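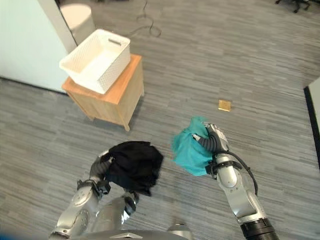
有位读者在上一篇底下留言问：洗衣篮到底该放地上还是放高处？我家那个一直搁在地上，每次弯腰掏衣服掏到底，腰就不行了，想换个带轮子的又嫌占地方，你那边是怎么弄的？

这个问题我看到的时候正在吃早饭，本来想随手回一句“放高处吧”，打了几个字又删了，觉得三两句讲不清楚，干脆单独写一篇。反正最近也一直想写写洗衣服收衣服的事情，拖了好久，正好借着这条留言开个头。（留言的这位朋友，谢谢你，也希望你的腰好一点！）

先回答问题。我的洗衣篮现在放在一只矮柜子上。白色塑料的篮子，带镂空的那种编织纹，柜子是浅色木头的，四四方方，下面有短短的腿。篮子比柜面要宽一点点，前边会探出来一截，看着有些悬，可是篮子本身很轻，装的又是衣服，我用到现在没有翻过。你要是打算装湿的床单或者牛仔裤，那还是把篮子往里推一推，靠稳了再装。

为什么是这只柜子呢，说起来完全是碰巧。搬到 Gridville 这边的时候，我的东西是分两趟运的，第一趟运的都是大件，柜子先到了，没想好放哪儿，就靠着隔板随手一放。第二趟运来的是些零零碎碎，洗衣篮里塞着浴巾和衣架，进门的时候两只手都占着，看见有个平面就往上一搁。搁完了去收拾别的，晚上回来找毛巾，站着一伸手就拿到了，腰都没怎么弯。从那天起篮子就没有再回过地上。后来我也试过把柜子挪到靠窗的地方，想着光线好，叠衣服看得清楚，结果一到下午太阳直晒，深色的衣服放在篮子里晒得一面热一面凉，又挪回来了。

再说高度。我量都没量过，只能凭感觉讲：人站着，手自然垂下来，手指能碰到篮子口的边沿，这个高度就很舒服了。再高的话，取底下的袜子要踮脚或者把篮子倾过来，也麻烦。再低的话跟放地上差别不大。所以斗柜那种高柜子我是不推荐的，鞋柜、床头柜、小茶几都可以，只要台面是平的、不晃。有把手的那一侧朝哪边，我倒是换过几次。把手朝外，端起来就走，很顺；把手朝里，从篮子里往外拿衣服的时候手臂不会老是蹭到那个开口的边。现在我没有固定的规矩，怎么放下去的就怎么用。

接着讲讲我这里的地面，因为好几位都问过地毯会不会很难打理。地上铺的是灰色的方块地毯，带深深浅浅的横条纹。我刚来的时候有点嫌它像办公室，住久了倒觉出好来。掉一只袜子在上面没有声音，掉一粒扣子也不会滚得老远。可是灰色条纹有个毛病，就是特别能藏东西！深灰色的袜子落上去简直跟隐身了一样，我有一次找一只袜子找了两天，它就躺在柜子腿旁边。还有线头、棉絮、纸巾屑，站着看干干净净，蹲下来一看，哎呀。所以我的习惯是每次收完衣服，人先蹲下来，顺着条纹的方向扫一眼，再横着扫一眼，看见什么就捡什么。这个动作做惯了很快，连水都烧不开一壶。

方块地毯还有一样好处，哪一块脏了可以单独掀起来洗。去年四月我打翻过一整瓶盖的洗衣液，当时真是慌了手脚，先拿纸巾吸，吸了半卷，越擦泡沫越多。后来把那一块揭起来拿到浴室里冲，冲到水里没有泡了，竖着晾干再铺回去，颜色跟旁边的稍微有点差别，现在也看不大出来了。那瓶洗衣液是 Onevance 的，味道很淡，我一直用着，不过瓶盖做得偏滑，手湿的时候要当心。

好，讲回衣服。

我收衣服的办法很土，就是一件一件拿。以前我喜欢抱一大堆，从晾衣架上一把搂下来，往床上一摊，心里想着等会儿叠。这个“等会儿”常常就到了晚上，困得眼睛都睁不开了，床上还堆着一座山，只好整堆推到椅子上去，第二天从椅子上找衣服穿。这样的日子我过了将近五年。要说有多大害处也谈不上，就是每次看见那把椅子心里都有一点点堵，像有个电话一直没回似的。

现在改成一件一件来，拿起一件，抖一抖，看一看，该叠的叠，该挂的挂，不干净的再放回篮子。听着慢，做起来其实没有多花多少时间，而且手里一次只有一件东西，脑子会跟着静下来。我一般放一张旧唱片，或者干脆什么都不放，听隔壁烧水的声音。

黑色的衣服我会先收。黑色的东西最爱沾毛，跟浴巾放在一起过一晚上，第二天穿出去肩膀上一层白绒绒的。而且黑衣服皱成一团的时候根本看不出是什么，可能是上衣，可能是裤子，也可能是一块擦桌布，一定要拎起来抖开才知道。我就有过把黑色擦桌布叠得整整齐齐放进 T 恤那一摞的经历，第二天早上迷迷糊糊往头上套，套了半天找不到领口……

毛巾放到最后收。毛巾最简单，对折再对折，闭着眼睛也能做，留到最后刚好，人已经有点累了。说到毛巾，我在 Sorrentino 那家店买过一套，大大小小一共花了 1,065，付钱的时候手都在抖，回来的路上还跟自己生了一会儿气。洗过几水之后倒是真的好用，吸水，不掉毛，边上的线也没有散。你问我值不值，我到今天也说不准。要是让我再买一次，我大概会只买两条大的，小的就随便用旧的了。
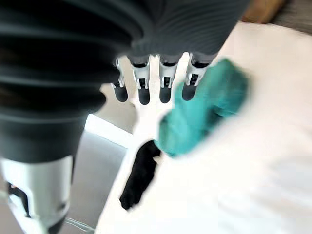

指尖旁边的一点青绿色。

青绿色我从前是不碰的，总觉得挑人，洗起来还怕染到别的衣服上。后来慢慢发现这个颜色放在一堆灰的黑的中间特别提神，尤其是阴天，收拾到一半心烦了，看见有那么一块亮一点的颜色，心情会松下来。怕掉色的话，头两次单独洗，水不要热，洗完马上拿出来，别闷在桶里。我还会拿一小块白布沾湿了，在里侧的缝边上按一按，白布上没有颜色，以后就可以放心跟别的浅色一起洗了；有颜色的话，就再单独洗几回，不着急。

颜色鲜亮的布料晾的时候记得翻过来，里子朝外，这样就算晒褪了一点，也褪在里面。这件事我妈从小念到大，我一直当耳旁风，等到自己心爱的一条裙子肩膀上晒出两道浅印子，才老老实实翻过来晾。现在我连枕套都翻。

还有叠法，我知道有人喜欢卷，有人喜欢竖着插，我都试过一阵子。卷起来确实省地方，可是我这个人手劲不匀，卷出来有紧有松，放进抽屉过一个礼拜，松的那几个自己就散开了，一拉抽屉全是舌头一样伸出来的袖子。竖着插看起来最漂亮，刚弄好的那天我开了好几次抽屉，什么也不拿，就是看看。可惜只要抽走几件，剩下的就东倒西歪，又得重新扶。最后还是回到最老的办法，平平地叠，一摞一摞放，常穿的放上头，换季的放底下。要是你擅长卷，那就卷，不用学我。

有几样东西我是不叠的。内衣不叠，分一个小盒子直接放进去。运动裤不叠，搭在门后的钩子上，反正隔天又要穿。被套也不怎么叠，大致折成一个方块，塞进它自己的枕套里，这样找的时候一整套都在一起，这个小窍门是我在 Tonetti 喝咖啡等雨停的时候从一本旧杂志上看来的，用到现在，真是谢谢那场雨。

至于空篮子，收完衣服以后我就让它空着放在柜子上。以前我会顺手把别的东西往里面扔，钥匙啊，快递单啊，没拆的信，想着先放一下。放着放着篮子就变成了杂物筐，等到要洗衣服的时候，得先把里面的东西全倒出来，倒在哪里呢，又倒在床上，等于从头再来一遍。后来我给自己定了一条，篮子里只准放布。布以外的东西，哪怕只是一张小票，也另外找地方。这条我守得还不错，偶尔破戒，第二天也会补回来。

塑料篮子清洁起来很省心，隔一阵子拿到花洒底下冲一冲，倒扣着沥干就行。镂空的孔里会卡棉絮，用旧牙刷从里往外刷，比从外往里刷容易掉。白色的篮子用久了会有一点发黄，我试过用小苏打糊上去放一会儿，有些效果，没有网上说的那么神。我就随它去了，旧一点也挺好看的。

另外多说一句电线。家里要是有线拖在地上，端着篮子走路的时候是看不见脚下的，篮子刚好把视线挡住。我踢到过充电线，人没事，篮子飞出去，刚叠好的衣服全部重新叠了一遍，气得我坐在地毯上吃了一个橘子才起来。所以端篮子之前，先把从柜子到衣橱这一路看一眼，线往墙边拨一拨，鞋子往旁边踢一踢。

写到这里发现又写长了，本来只是想回答一个篮子放哪儿的问题。留言的朋友，你可以先不用买带轮子的，在家里找找有没有矮一点的柜子或者凳子，把篮子放上去用几天，看看腰是不是轻松些。要是篮子底比台面大出很多，在下面垫一块防滑垫，就是垫抽屉的那种，剪一块就够了。用得好用不好都来跟我说一声。

还有人问我羊毛衫的洗法，这个我自己也在摸索，上个月刚洗缩了一件，现在大小正好给玩具熊穿，还没资格教别人。等我再洗成功几件，下次再写。

我去收阳台上那几条枕套了，天好像要下雨。

09/03/2023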